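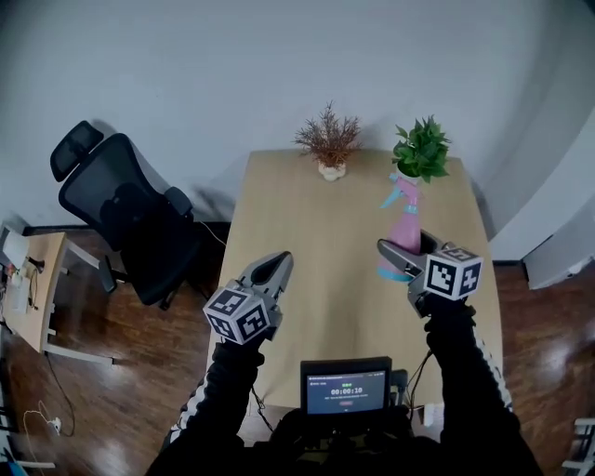

How much water does a houseplant need in January? Less than it got in July, and the right amount depends on light more than on anything printed on the label.

A plant loses water mainly through its leaves, and the rate follows the light that reaches them. In a northern apartment in midwinter, the light at a windowsill can drop to a small fraction of its summer value. Growth slows or stops, the roots take up less, and a pot that dried out in four days in summer may stay damp for two weeks. Owners who keep to the summer schedule end up with saturated soil, and roots in saturated soil run short of oxygen. The first symptom is wilting, which is usually read as thirst and treated with more water.

Miyuki Noguchi, who runs the indoor plant trials at the Tilberg nursery, weighs her pots. A pot in her reference group weighed 1360 grams an hour after a full watering, once it had finished draining. At 1277 grams it still had plenty available, although the top of the soil was pale and felt dry to a finger. "The surface tells you about the surface," she says. She waters the group by weight and ignores the calendar.

A kitchen scale that reads to the gram is adequate. Water the pot until it runs from the base, let it drain for an hour, and write down the figure. Weigh it again every few days. Most foliage plants can be watered when half of the difference between the drained weight and the dry weight is gone. Succulents can go much further. The dry weight only has to be found once, and it can be estimated from a spare pot of the same size filled with the same mix.

Humidity is a separate problem and is often confused with watering. Heated air in winter commonly sits well below the 60 percent that many tropical species prefer, and brown leaf tips are the usual result. Misting raises the humidity at the leaf for a few minutes – after that the droplets are gone and the reading returns to that of the room. Berkay Tekin, a greenhouse engineer in Trerkstead, logged a misted shelf and an unmisted one for 10 days and could not separate the two curves by the end of any hour. He now recommends a small evaporative humidifier, or simply moving plants closer together and farther from the radiator.

Misting does have uses. It loosens dust before the leaves are wiped, and it keeps cuttings and seed trays from drying at the surface. Ferns mounted on bark take up some of their water that way.

Temperature matters too. Cold soil slows root uptake, so a pot on a stone sill may sit wet longer than the same pot on a shelf a yard away. Seo-ah Moon, who grows begonias under lamps in her basement, puts a cork mat under each pot and uses water that has stood overnight in the room. Fertilizer can wait until new leaves appear, generally in March.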